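Aldana Troncoso would like it known that she did not set out to write a scheduler. She joined Druston to work on perception, a subject she describes as "mostly staring at masks." Then somebody gave the test cell a second arm, and the two arms wanted the same piece of air.

"One arm is a robot," she says. "Two arms is a meeting."

Her planner, Cemstead, has spent a year learning to run that meeting. The old version planned each arm on its own and let a collision check sort out the arguments. It refused 48 of its first 400 joint plans, usually after thinking very hard. The current one reserves space in short slices of time, so the left arm can book the middle of the floor and the right one has to wait its turn like the rest of us.

The task this spring is box folding, beginning with flat blanks. I asked why cardboard. Troncoso sighed.

"Because it has opinions. You tell the model there's a crease, and the crease agrees with you on Monday."

Khải Ông, who handles the perception side she abandoned, is more forgiving. His code finds the outline of a blank, guesses at the fold lines and hands the planner a list of edges worth grabbing. The patterned walls were his request. He wanted a busy background, he says, and he has regretted it 1,179 times, that being the number of false edges his segmenter logged in its first week. "Very pretty false edges," he adds. "Leafy."

Both of them are touchy about the logs. Every plan is saved with the camera view that prompted it, and new hires must replay 40 of them before they may change a cost function. Troncoso calls this training. Ông calls it hazing with timestamps.

When I visited, a pink blank was on the marbled floor, with a black case and a marker left in as clutter, and the right gripper sat just beside the cardboard. Troncoso was reading a reservation table and had stopped answering questions.

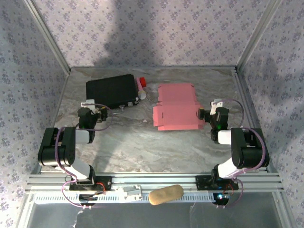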